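# The Long Way to a Thousand

At Clikance, the day starts with a kettle and a list. The kettle belongs to everyone. The list belongs to Areeba Ghauri, and it's written in pencil on the back of old packing slips, and if you want to know what a robot is going to learn this week, that's where you look.

I'd come expecting something sleeker, I'll admit. The company has the upper floor of a former shoe warehouse, with long windows and a freight elevator that groans like a cow, and what goes on there is, on paper, very modern. They're teaching a program to pick things up and put them down again. The program is called Hendow, and it learns the way a child learns to tie a bow, by being shown. Somebody guides a gripper to a mug, closes it, lifts, carries, sets the mug down and lets go, and every bit of that gets saved. One such showing is an example. Hendow wants a great many of them.

"A thousand is when it stops embarrassing me," Areeba said, filling two cups without asking how I took mine. (Milk, it was decided.) "At a hundred it has opinions. They're usually wrong."

A thousand examples, for one job. That was the figure everybody kept coming back to during my visit, the way bakers talk about flour. The job in May was called "reach and place," and it sounded like the dullest thing in the world until I'd watched Jamie Cheetham do it for an hour, at which point I had strong feelings about wrist angles and had begun to give advice.

Jamie used to restore pianos. He has big, patient hands and a habit of humming while he works, and he drives the simulated gripper with a pair of handles that look as though they came off a very expensive rowing machine. Most of Clikance's collecting is done this way now, inside a rendered world on a screen. The real arm, in its bay at the far end of the floor, gets used for checking. The rendered one never needs a new belt, and you can put it anywhere you please.

And they do put it anywhere they please! That was the part I hadn't understood before I came. I'd imagined a gray room with a gray table, and there is one of those, and it's where everyone begins. But a learner that has only ever seen a gray room gets attached to it. Kiran Agarwal, who builds the surroundings, told me about an early version of Hendow that did beautifully until she changed the color of a wall behind the table. The mug was where it had always been. The arm sailed over the top of it and closed on air, quite calmly, again and again.

"It had been using the wall," she said. "It knew how far along it was by how much wall it could see. Clever, in its way. I was furious."

So now she changes things. She has floors and walls by the drawerful, in wood and brick and dark stone tile, and she has landscapes too, great big photographic ones that she stands up like scenery at the back of a stage. Some of them are pretty and some are hideous and a few are both. She'll tilt the view until the straight lines run off slantwise and the horizon is no help to anybody. Then Jamie sits down and does the same quiet job he did that morning, in front of mountains this time. 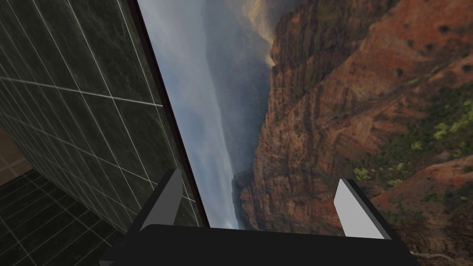 What she's after is a learner that keeps its mind on the gripper and the thing to be gripped and lets the rest go by. I asked whether it wouldn't be easier to leave the background out altogether, and she gave me the look a good teacher gives a student who has asked the question on page one. Kitchens have backgrounds. So do loading docks, and hospital supply rooms, and the back of the bakery down the street where Clikance hopes to try the arm next. You can't ask the world to hold still and be gray.

She also saves a share of examples in which the gripper approaches from odd places, or stops and thinks better of it, or comes away with nothing. Those took me some getting used to. My instinct was that you'd want only the successes, all lined up like prize marrows. But a learner shown nothing except perfect work has no idea what to do when it's an inch to the left of perfect, and an inch to the left is where it will spend a good deal of its life. Jamie makes small mistakes on purpose and then mends them. He told me this was much harder than doing it right, and that he had never once been able to play a wrong note on purpose either.

After lunch I sat with Khurram Lashari, who reads the examples once they're made. I say reads; he watches them at double speed with a sandwich in one hand and his other hand on a key that throws things out. He has a tool for it called Dondis, which he wrote himself over one winter and apologizes for constantly. Dondis shows him the view from the wrist, with a set of wiggly lines underneath for the joints and the fingers, and he's learned to see trouble in the lines before he sees it in the picture.

"There," he'd say, and I'd have seen nothing at all. A little shelf in the line, where the hand had paused. Jamie had reached for his tea.

Pauses are the great enemy, it seems. If enough people stop for a moment just before closing the fingers, the learner picks up the stopping along with everything else and will hang over a mug like somebody trying to remember a name. Khurram had thrown out 18 examples by the time his sandwich was gone, and he wrote the number in pencil on Areeba's list. She looked at it and sighed and drew a line, and Jamie, across the room, stopped humming.

It's fussy work, and I don't want to make it sound grander than it is. There's a good deal of sitting. The handles make your shoulders ache in a place you didn't know about, and there's a rule, in Areeba's pencil, that no one drives for longer than an hour without getting up to walk to the elevator and back. I was allowed a turn late in the afternoon. My first try knocked the cup clean over, my second was so slow that Khurram started to laugh before I'd arrived, and only 2 of mine were kept out of all the ones I made. I'm prouder of those 2 than I ought to be. Somewhere in Hendow there is a very faint trace of how I reach for a cup, which is to say a bit too fast and from the left.

Kelechi Olatunji, who pays the bills and started the company with money from the sale of her father's house, came up as the light was going. She'd been at De Luca all day, the food packing firm that may or may not become their first real customer, and she had a box of their almond cookies under one arm. I asked how it had gone and she wobbled her hand. They'd liked the arm. They'd wanted to know when it could do lids.

"Lids," said Areeba.

"Lids," said Kelechi, and opened the cookies.

I gathered that lids were bad. A mug forgives you, Kiran explained, with her mouth full; you can take it by the side or the rim or the handle and still have a mug at the end of it. A lid has to go down level and be pressed and then turned, and you can feel it catch, or at least a person can. None of what they'd collected that month would be much help. They'd need new examples, with new surroundings, driven by people who had been taught what a caught lid looks like on a screen that can't be felt.

Nobody seemed as gloomy about it as I'd have been. Jamie wanted to know what kind of lids. Khurram was already talking about a new line for Dondis, one that would show the turning. Areeba went and found a fresh packing slip, turned it over, and wrote "lids" at the top, and underneath it, small and neat, a zero.

Then she put the kettle on again, and Jamie went back to his handles to finish out the hour.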